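Turnmont Forums > Manipulation > Methods and results
Subject: Splitting training by object position, bedroom task

jdpyo
2 September 2023
I want to share a result and ask for opinions. Our task is clothes between bed and basket, with a humanoid. We have 350 demonstrations. Policy A learned from all of them together. Policy B has the same network, but we gave it a label for where the garment lies at the start, bed or basket.
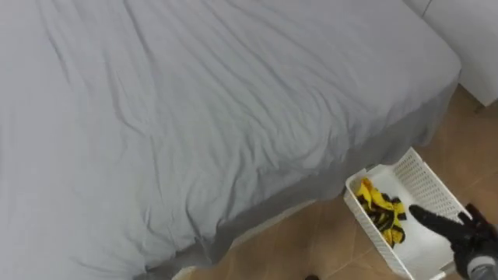

Policy B was better by 7 points over 300 trials. The gain comes almost only from the basket starts, where the walls are close to the fingers.

sellum_d
Is it the label, or is it that you balanced the batches when you added the label? Those are two changes.

jdpyo
You are right, the batches were also balanced. I did not separate this.

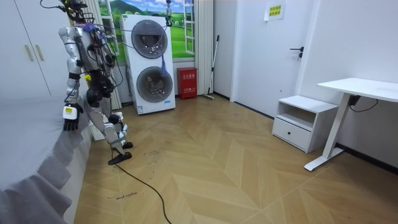

I can train a third policy with balanced batches and no label. It needs one more week, I think.

hikley
I disagree that it matters much. If the camera sees the garment, the label tells the network nothing new. My bet is on the balancing.

sellum_d
Not so sure. Near the basket the hand can cover the garment — then the label carries real information. Look at Tolentino's notes on occlusion before you bet.

jdpyo
Both explanations are possible for me. I checked 24 failures by hand, and in most of them the policy behaved as if the garment was in the other place.
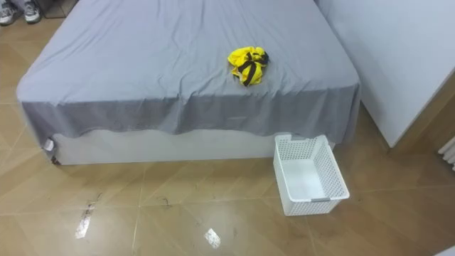

This happened with the same gray sheet in every trial, so I cannot blame the background. Darnell Greenberg from our group suggested that we swap the label on purpose and see if the policy follows it or follows the camera.

hikley
OK, that test I would believe. Please post the numbers also if they are bad for you.

jdpyo
I will. — Jong-dae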